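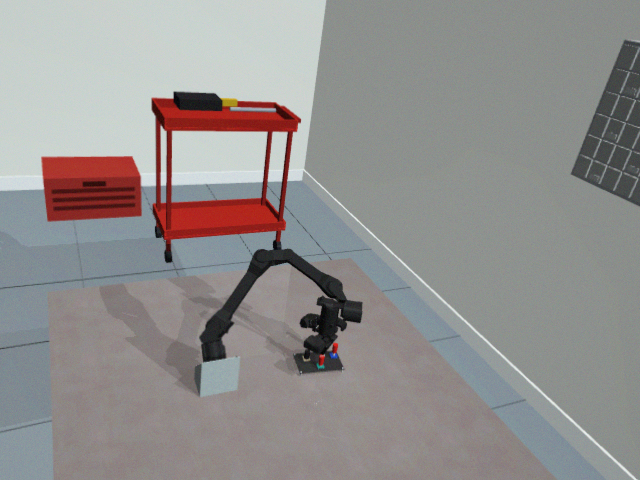

Attachment 1: peg board task, Zorbridge sim, arm over the board.

Ticket 304
Product: Nindier arm kit with Zorbridge simulation licence (trial)
Opened: Mon 14 January
Status: Waiting on vendor
Priority: Normal

Summary
Gripper stops short of the peg when the peg board task is run from a saved program. The same move works when jogged by hand from the pendant window. We are reviewing the kit before deciding on a purchase, so we need to know if this is a fault or a setting.

Setup
Stock workshop room that ships with Zorbridge. Stock arm model, no changes to link lengths. Program written in the Urico editor and exported to the sim. Default grey floor tiles, default lighting.

Steps to reproduce
1. Load the workshop room and the peg board task.
2. Open the saved program and press Run.
3. Arm travels to the board, slows, and halts above it. The log shows "target reached" and the close command is never sent.

Tried so far
Restarted the sim. No change.
Re-exported the program. No change.
Rotated the wrist 90 degrees before the approach. It halts at the same height.
Dropped the approach speed to 2. Slower, same result.
Swapped in the gripper from the Skinner add-on pack. It stopped higher again, so we put the stock one back.

Tool offset looks like the most likely cause. The saved program seems to carry its own offset and ignore the one set in the room file, which would explain why manual jogging is fine. We repeated the run with a different target to rule out the pegs. In attachment 2 the fingers are pointing down over the flat dark blue piece on the table, and the offset in the log for that run was the same wrong value as before.

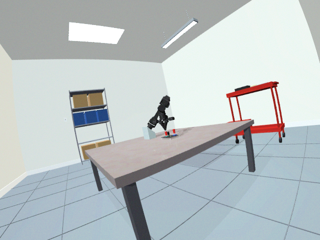 Urico exports have given us one other problem that may be related. Units are not written to the header, and the sim falls back to its own default when it loads the file. We did the export again with units forced and ran it with the red-fingered gripper on the table layout. The log value moved by around 2 mm, still well short of the peg height.

Requested from vendor
Confirm which offset takes priority, room or program.
Confirm if the June build of the exporter changes this.
Extend the trial licence while the ticket is open.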